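Reading time: 1 min

Traltonix hand kit, reviewed after one term in a student robotics club

Our club bought the Traltonix kit in February for the household task in the Larnora student competition. The task is simple to state: pick up a piece of fabric from a soft surface and put it in a box. The kit supplies the hand firmware, a calibration tool and a logging module.

Calibration took 30 minutes per hand once Leire Garrido had rewritten the start-up script. The supplied script assumes a rigid table and aborts on anything padded – a poor default for a kit sold for laundry tasks.
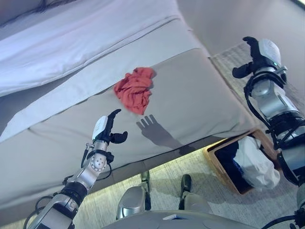 Grip force is set on a scale from 0 to 1000. For thin cloth we settled on 200. Higher values dragged the sheet along with the target, and lower ones let it slip during the lift. Finger closure is repeatable. The logger drops samples above 60 Hz, and the manual is silent on this.

Documentation is thin and the colour coding in the wiring diagram is wrong on page two. Support replied promptly. Recommended for senior students – junior groups should look at the Jandport kit first.

Contact: Montoya Robotics Club | © Montoya Robotics Club | Back to top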